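Dirnen Kitchen Bench - simulation pack for school robotics clubs
Classroom edition, updated Jan 23, 2021 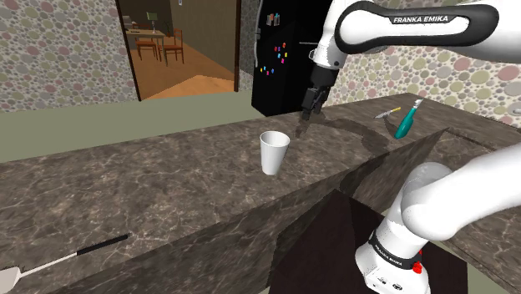
The Kitchen Bench is a set of ready-made tasks for clubs that want to work on manipulation and don't have an arm of their own. Students write the control code, run it against a simulated kitchen, and hand in a log file that scores the same way on every computer. It was put together for the Trultholm student league and is now sold to any school or after-school club.

All of the tasks use a Franka Emika arm with a two-finger gripper, mounted at a marble-look counter. Students can command the arm by joint angle or by gripper position. Most teams start with gripper position and move to joint angles once they run into the corner of the counter a few times.

What is in the pack

The download holds 33 tasks in four groups. Group A is reaching and stopping: move above a marked point, hold, return. Group B is grasping, beginning with a plain white cup standing clear of other objects. Group C adds small hand tools and long utensils, which lie on the counter and have to be approached at the right angle. Group D is made of two-step jobs, such as clearing one item so that another can be reached.

Each task comes with a start file, a short student sheet and a scoring script. Groups A and B also have worked solutions, kept in a separate teacher folder with its own password. There are no worked solutions for Group D. Clubs kept asking for them and the league asked us to leave them out, as Group D is used for the September qualifier.

Object positions can be fixed or shuffled. With shuffle on, the cup and the tools start in a different place on each run, and the team's score is taken over 300 runs. We suggest leaving it off for the first few meetings.

Running it in a club

Carla Shboul wrote the student sheets and tried them with her own club before the first release. Her schedule is included and covers one semester of weekly meetings. Teams of three work well - one on the code, one on the task notes, one reading the log. Change jobs at every meeting.

A team that finishes Group A should save its log before going on. The Group B sheets refer back to it, and the numbers are needed for the speed limits in the grasping tasks.

Students should know basic Python: loops, functions, reading a file. They do not need to have seen a robot program before. The angle math in Group C is explained on the sheet, but younger teams will want help with it.

Computer requirements

Windows 10 or a recent Linux. 8 GB of memory, 16 GB if the viewer window is kept open during shuffled runs. A graphics card is not required, but without one the viewer is slow and it is better to run with the window closed and play the log back afterward. The pack does not run on tablets or Chromebooks.

The full install takes 3,792 MB. The reduced install leaves out the room textures and takes 1,860 MB. Scores are the same in both.

Licenses

One club license covers every computer in one school, plus student computers at home during the school year. It does not expire. Updates are free for the version you bought.

Divside handles orders and school invoices. Please put the school name on the order, not the coach's name, or the license file will have to be issued again.

Add-ons

Fujimoto task set - extra Group C tasks with long-handled utensils. Needs the classroom edition.
Printed student sheets - one bound copy per team, Groups A to C.
Coach account - lets a coach see all team logs on one page. Included with the first order.

Known problems in this version

The scoring script stops if the team name has a space in it. Use an underscore. Playback may skip the first second of a log recorded with the window closed - the score is not affected.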